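Stand: April

# Platten, Kabel, Pulte: Werkstatt-Tipps für alle, die mit Musikgerät zu tun haben

Die folgenden Hinweise stammen aus der Werkbank von Kam-wah Yang und Fabrice Texier, die für mehrere kleine Clubs und Festivals Plattenspieler, Mischpulte und Projektoren warten. Gebraucht werden ein paar Hausmittel und ein trockener Platz zum Arbeiten.

## Schallplatten reinigen

Staub immer zuerst trocken entfernen. Eine Kohlefaserbürste leicht auf die drehende Platte halten, zwei Umdrehungen warten, dann langsam nach außen abziehen. Wer drückt, schiebt den Staub nur tiefer in die Rille.

Für die Nassreinigung reichen 500 ml destilliertes Wasser und ein Tropfen Spülmittel ohne Duftstoffe und ohne Balsam. Das Label mit einer runden Schutzscheibe abdecken. In Rillenrichtung wischen, nie quer. Danach mit klarem destilliertem Wasser nachgehen und die Platte senkrecht in ein Abtropfgestell stellen. Leitungswasser hinterlässt Kalk, den man später als Knistern hört.

Schellackplatten vertragen keinen Alkohol. Das gilt auch für viele fertige Reiniger, also vorher das Etikett lesen. Lucienne Lacroix hat auf diese Weise drei Platten aus dem Nachlass ihres Onkels verloren und reinigt Schellack seitdem nur noch mit einem leicht feuchten Tuch.

Innenhüllen aus Papier bei der Gelegenheit gegen gefütterte tauschen. Alte Hüllen nicht wegwerfen, wenn etwas darauf notiert ist, sondern hinten ins Cover stecken.

## Tücher

Mikrofaser getrennt von Baumwolle waschen, ohne Weichspüler, bei 60 Grad. Weichspüler legt einen Film auf die Faser, und der landet beim nächsten Wischen auf der Platte oder auf der Projektorlinse. Für Linsen ein eigenes Tuch nehmen und es in einem verschließbaren Beutel aufbewahren. Baumwolltücher dürfen heiß gewaschen werden, fusseln aber in den ersten Wäschen. Neue Tücher deshalb erst zweimal waschen und so lange nur für Gehäuse benutzen.

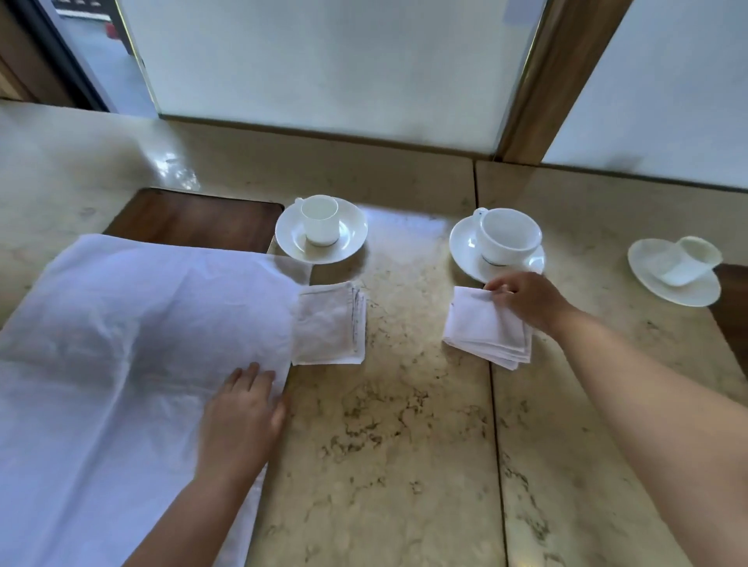 Wie oft muss die Nadel gereinigt werden?

Nach jeder zweiten oder dritten Plattenseite, mit einer kleinen, trockenen Nadelbürste und immer von hinten nach vorn.

## Kratzende Regler am Mischpult

Wenn ein Fader kratzt, liegt es meistens an Staub auf der Schleifbahn. Pult ausschalten, Netzstecker ziehen, Faderkappe abnehmen. Erst mit einem weichen Pinsel und einem Staubsauger auf kleinster Stufe arbeiten. Druckluft nur, wenn das Gehäuse offen ist, sonst wandert der Schmutz in den nächsten Kanal.

Hilft das nicht, kommt ein Faderspray zum Einsatz, das nach dem Reinigen einen dünnen Schmierfilm lässt. Kontaktspray aus dem Autozubehör ist ungeeignet. Einmal kurz sprühen, den Fader zwanzigmal über den ganzen Weg schieben, eine Stunde ablüften lassen. Das alte Vurine-Pult aus dem Kulturhaus Seltdale lief nach dieser Behandlung wieder auf allen Kanälen bis auf einen; dort war die Bahn durchgescheuert, und der Fader musste getauscht werden. Ersatzteilnummer in diesem Fall: 3394.

Drehregler genauso behandeln, aber vorher mit Klebeband markieren, wie die Kappen saßen.

## Kabel aufwickeln und lagern

Nicht über Ellbogen und Daumen wickeln. Das verdreht die Adern, und nach einem Jahr bricht die Abschirmung kurz hinter dem Stecker. Besser abwechselnd eine Schlaufe normal und eine Schlaufe nach innen legen. So lässt sich das Kabel später auswerfen, ohne Knoten zu bilden.

Jedes Kabel bekommt an beiden Enden einen Streifen Gewebeband mit der Länge. Bei Pieter Mathebula im Lager hat jede Länge eine Farbe:

- Gelb: bis 3 Meter
- Blau: bis 6 Meter
- Rot: bis 10 Meter
- Schwarz mit weißem Strich: alles darüber

Defekte Kabel sofort mit einem Knoten in der Mitte kennzeichnen und in eine eigene Kiste legen. Klettbänder nehmen, keine Kabelbinder.

## Projektor vor dem Auftritt

Luftfilter herausnehmen und absaugen, auch wenn noch keine Warnung leuchtet. Nebelfluid setzt sich als klebriger Belag ab, dann hilft nur ein neuer Filter. Lampenstunden notieren. Unser Bailly-Gerät stand zuletzt bei 1838 Stunden und war sichtbar dunkler als im Vorjahr, die neue Lampe liegt bereit.

Nach dem Ausschalten den Stecker erst ziehen, wenn der Lüfter steht. Beim Transport gehört der Deckel auf die Linse und das Netzkabel nicht lose in die Tasche.

## Lagerung über den Sommer

Platten stehen senkrecht, nicht schräg, und nicht an der Außenwand. Corentin Masson hat für seine rund 1505 Platten Trennbretter alle 30 Zentimeter eingesetzt, damit die Reihen nicht kippen. Plattenspieler mit gesichertem Tonarm und Nadelschutz abstellen, Riemen abnehmen und in einen Umschlag legen. Den Umschlag beschriften und unter den Plattenteller kleben.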